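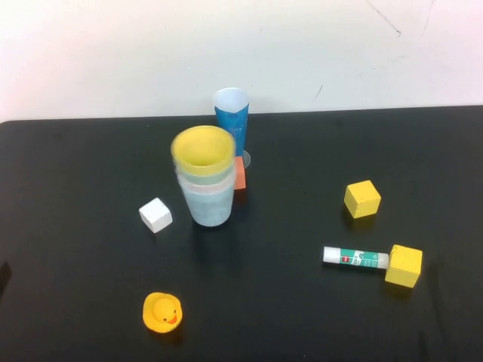 Killo Tabletop Stacking Set - README

Everyday stacking, on a black table, with the kind of cups you'd take on a picnic. Killo is a collection of short recordings about nesting cups and moving small blocks, and I've had a great time putting it together. First release April 16, 2021.

What's in it

250 recordings in total: 200 in the main folder (Lomier) and the rest in the extras folder (Droltley). One recording in Lomier is damaged at the end, so the index lists 199 there. I left the file in place because the first half is lovely.

The objects

Pastel plastic cups that nest, yellow on top of the stack with pale green and light blue further down. A tall blue cup, more saturated than the rest. A small orange block, which likes to hide behind the stack - great fun if you care about partial views! A small white wooden cube turns up in part of the set too, so check the object column before you filter.

The background is a plain white wall. The tabletop is dark and a little shiny, and the stack leaves a soft patch on it that can fool a simple color threshold.

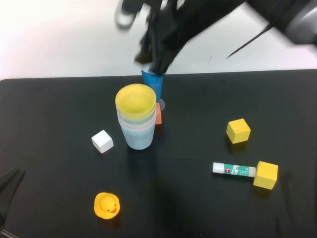

Does the order of colors in the stack matter?
Only if you use the stack labels. They are written top to bottom, and a cup that can't be seen is left out of the label.

Folder names

Each name is the layout, then the take number. Layouts starting with "m" follow the Morrison list, which has 2 versions. Use the second one - the first mixed up green and blue.

Known gaps

Droltley has no notes on cup sizes yet. I hope to add them in July.

Contact

Garba Babalola keeps the index. Corrections are very welcome, especially for block positions.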